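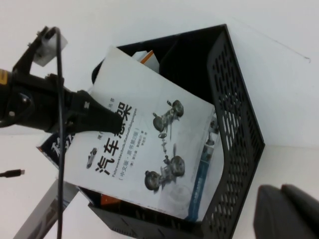
Lindholm Public Library will change its loan rules for foreign-language books in October. The standard loan period goes from 3 weeks to 5, and the limit on renewals is dropped for any title without a waiting list.

The collection holds 671 titles, most of them in Chinese, Indonesian and Norwegian. Another 200 are on order through the distributor Flemetti and will be shelved as they are cataloged. Records will carry titles in both the original script and a romanized form, so either can be used in a search.

"The old period was set for short fiction," said Embla Nordin, head of circulation. "It did not suit language learners."

Books already on loan when the rules change keep their current due dates. Holds can be placed at the front desk or by phone until 6 p.m. Interlibrary loans are not affected.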